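4. Walking and waymarking on the Vurach side

Before we come to the paths themselves, it may help to say a little more about how people get on to the Vurach plateau, as the reader who knows only the tourist map will have a rather rosy idea of it. The map shows four marked routes, each in its own cheerful colour, all meeting at the Boros saddle as tidily as the spokes of a wheel. On the ground the red and the yellow routes share a good stretch of forest track, part company at a stream, and then come so close together again above the tree line that walkers step from one to the other without noticing. The blue route is a shepherds' path and has been one for longer than anybody in the valley can remember. The green route, which is the youngest, was laid out by the park when the lower car park was opened, and it is the only one of the four that was planned from beginning to end by the same people.

All this matters for the question we set ourselves, namely how walkers decide which way to go when the paint on the rocks and the path under their boots disagree. We had supposed, in our innocence, that they would follow the paint. Kelemen, who had spent an earlier summer mending stiles on the Andow side, warned us from the start that they would follow the path, and she has been very good about not reminding us of it.

4.1 The walkers and how we met them

We spoke to 70 walkers in all, most of them at the Boros hut, where the benches along the south wall make a natural place to sit down with a stranger and a flask of tea. The conversations were held in August, when the hut is busy from breakfast until the light goes, and we tried to spread them over the day so that we should not hear only from the early risers (who are, as a class, better prepared, better shod and a good deal more certain of where they have been). Kiss and Ninh did the greater part of the talking. Szabó kept the large paper map on which each person was asked to draw, in pencil, the way they believed they had come.

The pencil lines turned out to be the most useful thing we gathered. People who told us with perfect confidence that they had followed the red marks all the way would draw a line that wandered over to the yellow route at the second clearing and stayed there. Others apologised at length for having got lost and then drew the red route very nearly to the letter. We did not correct anyone, although it was hard at times to hold one's tongue, and if somebody asked afterwards where they had really been we showed them and gave them a clean copy of the map for the way down.

We also asked each walker what they had been looking at when they made up their minds at the stream junction. Painted marks were mentioned often, as one would hope. So were other people's footprints, the sound of voices ahead, the slope of the ground, the shade, and in a fair number of cases the opinion of a child who had run on in front. One retired couple had chosen the left-hand branch because it looked kinder on the knees, and they were quite right, it is.

Figure 2

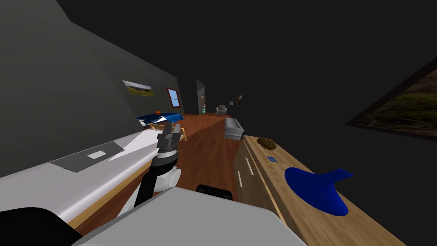

The stream junction deserves a few more words, as it came up in nearly every conversation. The red mark is painted on a boulder on the far bank, at a height that must have been sensible when the alders were smaller. From the near bank a tall person can make it out between the branches, and a shorter person generally cannot. The yellow mark is on a post on the near side and can be seen from the last bend of the track. A walker who has been following both colours together for the best part of the climb therefore arrives at the water, sees yellow plainly and red not at all, and draws the natural conclusion. Kozma, who is the tallest of us, had passed the spot many times without seeing any difficulty in it, and it was only when he knelt down to tie a bootlace that he understood what everyone had been telling him.

We asked the park's ranger office whether the boulder mark could be repainted lower down while our work was going on. They were willing, and even a little embarrassed, but we asked them in the end to leave it until the season was over so that all our conversations should refer to the same state of affairs. We are grateful for their patience, and sorry for the walkers who went the long way round in the meantime.

4.2 Worn ground and painted marks

The second part of our work was done on foot and was altogether quieter. We walked each of the routes in both directions and noted, at every junction, which branch was the more worn. Where grass had gone and bare soil or stone showed across the whole width of the path, we called the branch heavily worn; where grass remained along the middle, we called it lightly worn; and where we could not agree among ourselves we said so in the notebook and left the junction out of the comparison. We had to do this at two junctions, both of them on the blue route, where sheep had been over everything and it was past telling whose feet had done what.

At nine of the remaining junctions the marked branch was plainly the less worn of the pair. These are the places where paint and path disagree, and they are not scattered evenly over the mountain. Most lie on the upper half of the red route, between the second clearing and the saddle, where the official line takes a wide loop to keep away from a boggy hollow. The shortcut across the hollow is dry enough in high summer and saves a dull bit of walking. In spring it is quite another matter — Ninh left a boot there on our first visit, and went back for it with a stick — and the damage done to the wet ground in those weeks is what makes the shortcut look so inviting later on. A wide brown path, baked hard, looks very much like the path one is supposed to be on.

The green route gave us hardly any trouble at all. Its junctions are few, the marks stand at eye level on posts, and where an older track comes in from the side somebody has had the good sense to lay a few branches across it. Walkers who had come up that way had little to tell us about finding it and a great deal to tell us about the view, and we fear we were sometimes a disappointing audience.

4.3 What the hut book adds

We were also allowed to read the hut book, in which visitors write their names, where they have come from and whatever else is on their minds. It is a charming document and a slippery one. People write in it when they are pleased, or cold, or waiting for soup, and remarks on the paths are mixed in with remarks on the weather, the dog and the stove. Kiss copied out every entry that said anything about the way up, however slight, and sorted them by route where a route was named.

The hollow appears in these entries under several names, few of them polite. The stream junction appears less often than we expected, and we think the reason is a simple one: those who take the wrong branch there do not find out that they have done so. They reach the saddle by the yellow route, a little later than they had planned, and put it down to being out of practice. It was only the pencil lines on Szabó's map that brought the matter to light, and without them we should have taken the silence of the hut book as a sign that all was well at the stream.

An older volume of the book is kept in the valley, at the Karido guesthouse, and covers the years before the green route was opened. We were shown it for one evening and have not drawn on it here, as the colours of the other routes were changed in the meantime and we cannot yet be sure which path an entry refers to when it speaks of red. Kelemen has begun to match the entries to the old maps, and hopes to go back to the guesthouse once the upper road is clear.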